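¿Nos recogerá la mesa un robot? Lo que ya hacen, lo que no, y cómo ayudarles un poco

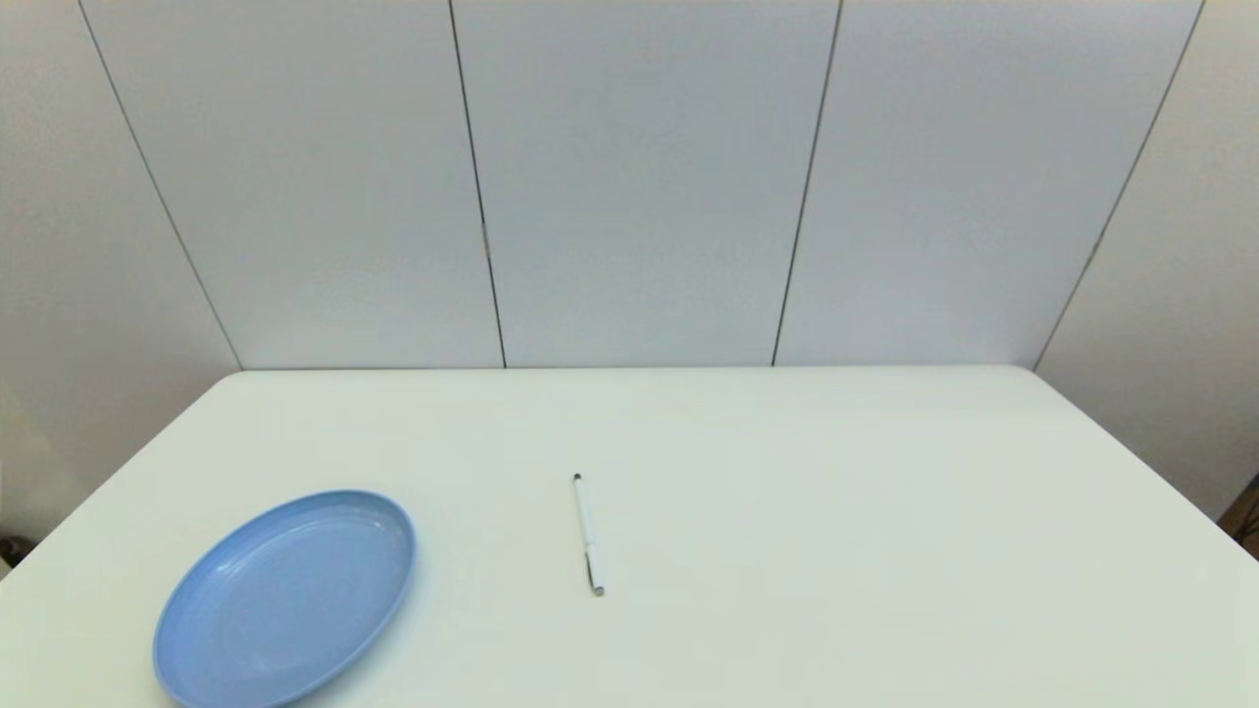

Dayana Llanos
Redactora de Hogar y Taller

Un plato ovalado azul claro y un bolígrafo blanco sobre una mesa blanca. Cualquiera de nosotros despeja eso con una mano mientras habla por teléfono con la otra, y sin embargo para una máquina hay ahí más trabajo del que parece. El plato es bajito, con un borde que apenas levanta, y hay que encontrar por dónde cogerlo. El bolígrafo es delgado y, encima, blanco sobre blanco (¡a mí también se me pierden así!).

Me escribís mucho preguntando si merece la pena esperar a que un robot haga estas cosas en casa. Mi respuesta, con todo el cariño, es que todavía no. Aspirar el pasillo, sí, y bastante bien. Recoger la mesa después de cenar, con sus vasos, sus migas y la servilleta hecha una bola, eso ya es otro cantar.

Mi amiga Consuelo Soler lleva años en un taller de Devdale donde un brazo mecánico coloca piezas en bandejas. Allí va de maravilla, me cuenta, porque las piezas son todas iguales y llegan siempre al mismo sitio. El día que alguien deja un destornillador donde no toca, hay que parar y quitarlo a mano. Y en mi cocina, os lo aseguro, siempre hay algo donde no toca.

Mientras tanto, unos cuantos consejos que le vienen bien a la máquina que tengáis y también a vosotros:

Dejad libre el centro de la mesa. Lo pequeño, a un bote con peso en la base, que no se vuelque al primer codazo.

Si la encimera es muy clara, comprad los utensilios pequeños de color. Yo cambié los pelapatatas blancos por unos rojos y dejé de tirarlos a la basura con las mondas.

Los platos llanos se cogen mejor si asoman un dedo por el borde de la mesa, pero solo un momento y sin niños ni gatos cerca.

Dad a cada cosa su sitio fijo. En el taller lo marcan con cinta en el banco; en casa basta con una bandeja junto a la puerta para llaves y bolígrafos.

Antes de poner en marcha el aspirador, recoged los cables y levantad los flecos de la alfombra. El mío se comió unos en agosto y tardé una tarde entera en sacárselos con unas tijeritas de uñas.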